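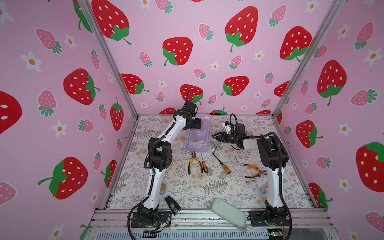
Re: [home-machines] Would you let one tidy your toolbox?

From: Zyanya Orozco
Date: Wed 9 October

Heriberto Varela wrote:
> My brother-in-law swears we'll all have a machine doing the chores
> before his mortgage is paid off. I've got a shed full of pliers and
> screwdrivers that haven't seen the inside of a box since August.
> Would any of you trust a robot with that yet? Or with the washing-up,
> come to that?

Hello Heriberto, and hello everyone who's been lurking on this one!

I'd trust it with some of your shed, as long as you weren't in a hurry. I've been a bit obsessed with the toolbox job (my kitchen drawer is no better than your shed) and I think people lump together two quite different chores.

1. Picking things up. I'm fairly hopeful about this part. Long-nose pliers have nice fat grips, so two fingers can get a decent hold on them and leave the metal end sticking out. Bits of wire and Allen keys worry me more, as there's so little to get hold of and they lie so flat.
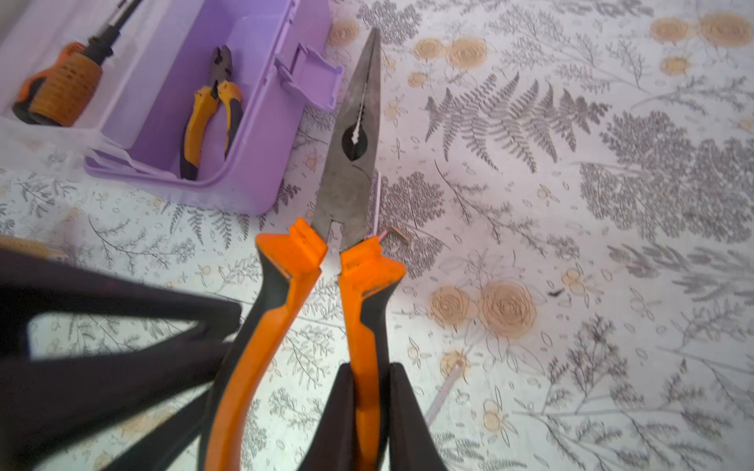
2. Putting things away. I'm much gloomier about this! A compartment is a mean little target, the handles catch on the walls, and whatever went in first is always in the way of what comes next. I do it by feel, with a lot of wiggling and the odd swear word.

Then there's the question Špela raised in the summer, which is what counts as finished.

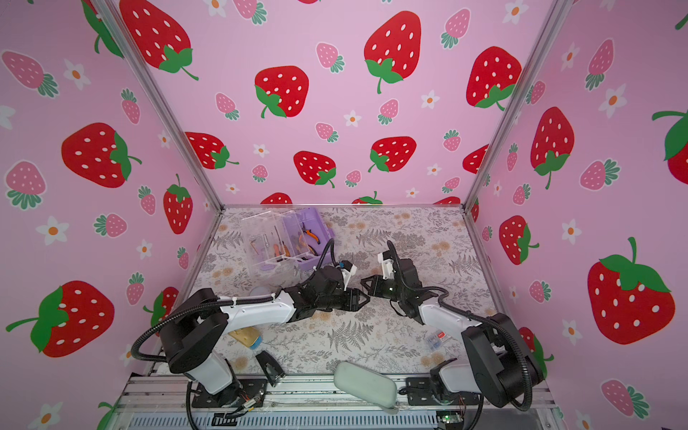 Tidying is mostly deciding, if you ask me, and I can't see that getting easier just because the arms get better. Take pliers and screwdrivers: they go in the tray at the back, no argument. But what about a stapler lying out near the front? Is that a tool? In my house it lives with the stamps, and my husband would put it in the shed. A machine would need to know which of us to listen to – good luck to it.

And after all that somebody has to shift the box. Mine is see-through plastic with a clip that pops open if you look at it wrongly, and I've tipped the whole lot down the stairs before now.

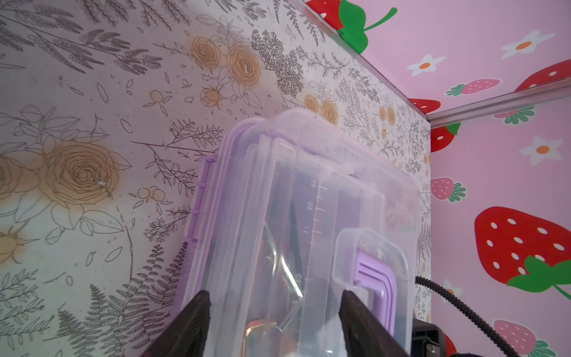

So I'd want to see a full one carried across a room, lid shut, 24 times running before I handed over any money. As for the washing-up, I'm keeping my own hands on the good glasses for now.

Jin-sol, didn't you say you had views on laundry?

Zyanya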